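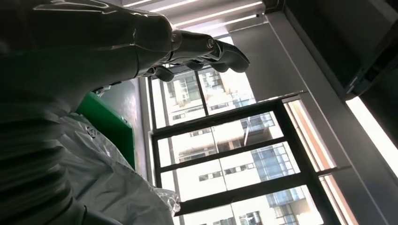
Robotic hand and forearm, side view.

Speaker notes: Trade credit as private debt
June 7, 2026. Read with the handout. Slide numbers follow the revised deck.

Slide 1. Title
State the scope. The talk covers amounts owed between firms for goods already delivered. It does not cover bank loans, bonds or household credit. Mention that the Molon tables come last, so questions on data should wait.

Slide 2. Definitions
Accounts payable: what the firm owes its suppliers. Accounts receivable: what its customers owe the firm. Every payable is a receivable on somebody else's books, so across a closed group of firms the two sum to zero. Pause here. People who work with bank credit tend to skip this step and then lose the thread on slide 5.

Net trade credit position equals receivables minus payables. A positive figure means the firm is lending to its customers. It can be a large lender without having a loan desk or a credit policy worth the name.

Slide 3. Terms
The standard case in the handout is 2 percent off for payment inside 12 days, full amount due at day 60. Work the implied rate on the board. The buyer who skips the discount pays 2 for the use of 98 over 48 days. Simple annual rate on a 365-day year: 15.5 percent. Compounded it is higher, 16.6. Do not go into day-count conventions unless asked. 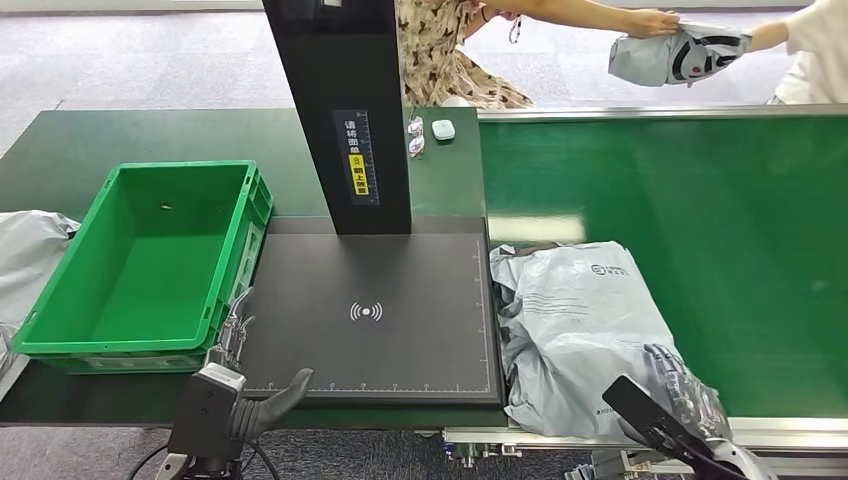 Slide 4. When the debt begins
The legal date and the accounting date often differ. A supplier may book the receivable on shipment while the buyer books the payable on receipt, and between the two there is an asset on one balance sheet with no matching liability on the other. In aggregate statistics this shows up as float. The buyer's date depends on a physical event, usually a scan at a station like the one on the screen, with its flat pad under the black pillar and a green crate to the side. If the terms run from receipt, that record starts the clock. If they run from invoice, it has no effect on the due date and matters only for disputes. Caldeira uses receipt, Reser uses invoice. Say this twice, the comparison on slide 6 rests on it.

Slide 5. Chains
Take 5 firms in a line, each owing the next for one delivery. The end buyer pays 9 days late. With no cash buffers, every firm behind it pays 9 days late as well. With buffers, the delay stops at the first firm able to cover it. No money has been lost in either case. What moves along the chain is a need for liquidity.

If the end buyer defaults, the treatment changes. The first supplier takes a loss against equity. Whether the loss travels further depends on that firm's capital, and its cash is a separate matter. Keep liquidity and solvency apart here. The old version of this slide mixed them.

Slide 6. Caldeira and Reser
Same gross payables, different maturity profile. Show the chart, give them time to read the axis. Caldeira's due dates cluster at month end because receipts cluster. Reser's are spread out. A rate rise feeds through to Reser sooner, as its bank line is drawn more evenly and repriced more often.

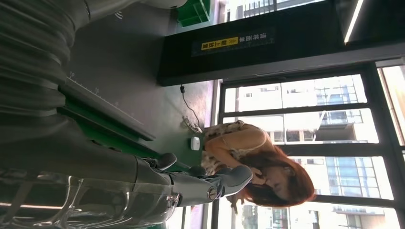
Deepika Namboodiri objected at the October run-through that the Reser line reprices on a fixed schedule whatever the drawings, so the last claim on slide 6 holds only for the average balance. She is right. Say "average balance" when presenting it, and leave the chart as is.

Slide 7. Netting
Multilateral netting reduces gross claims and leaves every net position unchanged. Use the Jultosier worked case: three firms in a circle, each owing 12 to the next. Gross debt 36, net debt zero. Cleared in one step with no cash. Then change one claim to 9. Netting removes 9 from each, leaving two claims of 3.

Limits: consent of all parties, one currency, claims undisputed and already due. Insolvency law may reopen a set-off made shortly before failure.

Slide 8. Molon tables
Column 4 is consolidated, column 5 is not. Do not compare across them. Intra-group trade credit drops out on consolidation, and for large groups that can be most of the total.

Questions. Likely first one: whether trade credit belongs in private debt ratios. Many published ratios count only loans and debt securities, so check the definition before quoting a figure. Spare slide 9 has the reconciliation.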